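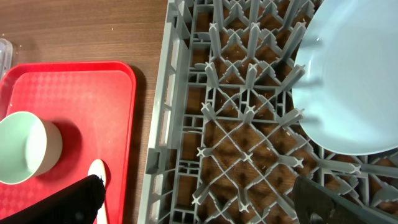 The gray rack on our table, with the red tray parked beside it.

Sarberg Large Plastic Dish Rack, Gray: a review after one long winter of dishes

I should say up front that I never meant to have opinions about dish racks. For years we had a wire one that came with the apartment, and it left little orange rust marks on everything it touched, and I just wiped them up and went on with my life. Then in May one of its feet came off in my hand on a Tuesday night, with a full load of plates in it, and I decided that was enough.

I bought the Sarberg at Gallagher, the housewares store on Skondusgate, after walking past it on the shelf at least twice because I thought it looked too big. It is big. Please measure before you buy this! I did measure, or thought I did, but I measured the counter and forgot all about the faucet handle, so it has ended up living on the wooden table next to the kitchen window. I've grown fond of it there, to be truthful. I can stand and dry with the light coming in, and the counter is free for chopping.

What I like best is how easy it is to keep clean. It's plastic all the way through, so there's no coating to chip, and once a week I carry the whole thing to the bathtub, give it a good scrub with dish soap and an old toothbrush, and rinse it under the shower. The wire rack used to take me half an hour and a lot of muttering. This one is done in 5 minutes, or 8 if I've let the tea stains get ahead of me.

The gray was a good choice too. I nearly went for white, which they also had, and I'm glad my sister talked me out of it, because our water is very hard and I think white would have looked tired by the end of the first month. On the gray you see some chalky spots if you go looking for them, but a splash of vinegar takes care of that.

As for room, it holds a full dinner's worth for the four of us, plus the big pot if I lean it. I wouldn't say plates stand perfectly straight in it. The thin ones are fine, but our heavy stoneware bowls like to tip forward onto each other, and I've learned to put them in last. Small things are the weak spot. Teaspoons, lids, the baby's cups, anything light tends to slide around or fall over, and after fishing for the same lid three evenings running I gave up and started using a tray for the little stuff.

That's the red one, and I want to put in a word for it, because I've had more questions about it from visitors than about the rack. It's a plain plastic serving tray with a raised rim and a small diamond pattern on the flat part, and it came from Truststead when they were clearing out their picnic shelf. The rim keeps drips off the wood (mostly, if I remember to empty it), and the texture seems to help stop things skating about when I carry it over to the cupboard. The mint-green cup and the white spoon are my youngest's, and they pretty much live on that tray now. If you have small children I'd suggest getting something like it at the same time as the rack, whichever rack you end up with.

Now for the grumbles. The first is the price. I paid 129 kroner more than I had planned to, and for a piece of plastic that stung a little. It was 16 days before I stopped thinking about it (yes, I complained out loud for all of them, my family can confirm). The second is that it doesn't fold or come apart, so when we have people over for dinner and need the whole table, it has to go on top of the washing machine, and there isn't another good place for it. And the third is really about my table and not the rack: wood and dishwater don't get along, so I lift the rack every evening and wipe underneath with a dry cloth. If yours will stand on a steel counter you can skip all that.

Would I buy it again? Yes, I think so, though I'd wait for a sale. If you cook for one or two people I'd look for something smaller, as you'd be giving up a lot of table for a couple of plates and a mug. For a family without a dishwasher it has made evenings a good deal more pleasant, and it still looks much as it did when I brought it home, apart from one scratch on the underside from my own clumsiness with the bathtub tap.

Four stars from me. I've taken one off for the bowls tipping over.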